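1/ Settling in with my tea to tell you about walking the old drovers' path from Imthorpe to Urkdale, because so many of you asked after my last post and I never can answer anything in one go.

2/ The path is 12 miles if you stay on it (I did not stay on it). The oldest mention anyone has found is from 1644, when a farmer complained to the parish that his neighbor's geese were using it for free. I love him dearly.

3/ Start early! I left Imthorpe at 6:40 in the morning and had the first long hill to myself, apart from sheep and a very friendly mail carrier who walked me as far as the ford.

4/ At the top you're 813 feet up, and on a clear day you can see Costello and the water past it. Bring a sweater even in September. I forgot mine and spent my lunch stop wearing a picnic blanket like a cape.

5/ If you want to read up first, Hannelore Fuchs wrote a lovely little booklet on the path, 40 pages, and the Urkdale library keeps a copy by the front desk. Her chapter on the toll gate is the one to read, and her map is better than the one on the county website, which still shows the bridge that came down.

6/ Lunch was a cheese roll from Virnetti, the bakery by the bus stop. Get two. You'll want the second one by the toll gate, where there's a flat stone that's just right for sitting on and taking your boots off for a while. 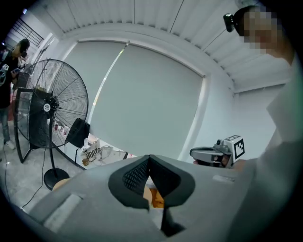

7/ Getting home: the last bus out of Urkdale leaves at 5:15, and the stop is behind the church.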